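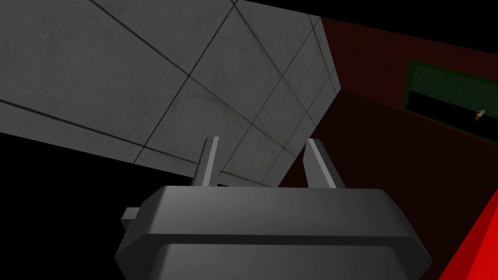
Lecture : 2 minutes

Apprendre un geste à un robot : nos conseils d'atelier

Avant de passer au bras réel, on travaille en simulation. On y apprend à piloter à distance sans rien casser, et une prise ratée se recommence tout de suite.

Départ à vide. Commencez chaque démonstration pince ouverte, doigts écartés, toujours dans la même posture. Notez cette posture dans le fichier de session — avec Jarik, c'est le champ « repos ».

Vitesse. Allez lentement, à allure constante. Les à-coups de la main se retrouvent dans le geste appris. Pour ranger une tasse, comptez 11 secondes, pas moins.

Hésitations. Si vous vous trompez, arrêtez l'enregistrement et jetez-le. Un geste corrigé en cours de route apprend au robot à se tromper puis à se corriger.

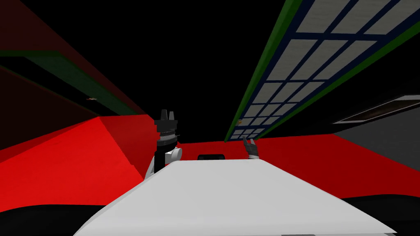 Piloter deux bras demande plus d'habitude qu'un seul. Entraînez d'abord la main gauche seule, puis la droite, avant de les faire travailler ensemble. Surveillez aussi la profondeur : vue de derrière, la pince gauche se dresse en grand au premier plan, alors que la droite dépasse à peine du bord opposé du plan blanc. On juge mal la distance entre les deux. Faites un aller-retour à vide avec chaque bras avant d'enregistrer.

Changez un peu la position de l'objet d'une démonstration à l'autre, de deux ou trois centimètres. Gardez en revanche le même ordre des gestes : approcher, fermer, lever, poser, ouvrir. 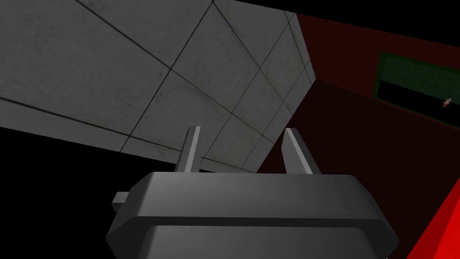 Doigts écartés, rien dans la pince.

Combien de démonstrations ? Pour un tiroir de cuisine, il nous en a fallu quelque 233, échecs retirés. Une tâche plus simple en demande moins. Faites une pause entre les séries, car la fatigue se voit dans les trajectoires.

Relisez les enregistrements le lendemain et supprimez ceux où la pince touche le meuble. Donnez aux fichiers un nom clair, avec la tâche et les initiales du pilote.
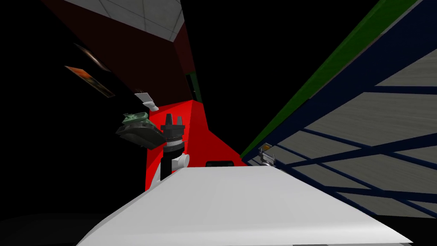 Hrefna Kvaran nous écrit qu'elle préfère guider le bras à la main quand le matériel le permet : le geste est plus souple, dit-elle, mais il faut penser à dégager ses propres doigts du champ des caméras. Elle garde la manette pour les tâches à deux bras.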